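Akar Starter Bench: arm, gripper and two tables

Sold by Esden. Product notes last updated 21 May 2019.

I get asked for this bundle more than anything else we list, so I've written down what I tell people when they ring up. It's a small arm with a two-finger gripper, meant for light pick and place work on a tabletop (little bins, cups, that sort of thing), and it's the one I'd start with if you've never bought an arm before and the budget makes you wince a bit!

What you're paying for

The arm and gripper come as one line on the quote, and the tables are another. Please don't skimp on the tables. A white matt top is lovely to work on, shadows stay soft and small pale parts are still easy enough to find. Allow for the cable too - it wants a good long loop so the elbow can move freely, and that takes up more tabletop than people draw on their plans.
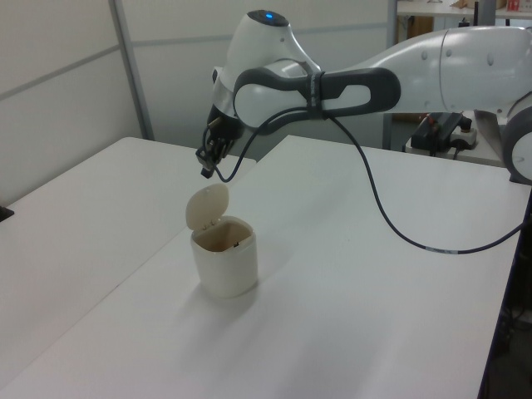
Planning your space

Leave 38 cm clear behind the arm if you can, more if you're putting a shelf back there, and you will, everyone's bits and pieces end up on a shelf. I'd also push a second table up against the first. Ours has been handy from day one for parking whatever isn't being used.

Gripper fingers are the thing to think hardest about. The slim ones reach down into narrow openings, and for open-topped containers they're what I'd pick every time.
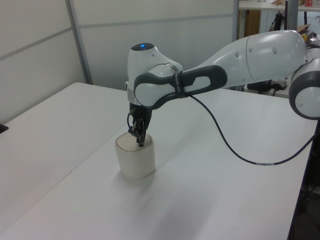 If most of your parts are flat or floppy, though, ask us for the Virkano pads, which swap on with 3 screws and come in packs of 6. Nkosi make a wider finger as well, but it's slow to arrive and I'd order it with the arm so you aren't left waiting.

Running costs

Put by £200 a year for pads, straps and the odd cable. Straps especially, they go missing! Next price review is in October, and any quote we send before then will be honoured.

Delivery is to the ground floor only. Stairs can be arranged, just tell us when you order.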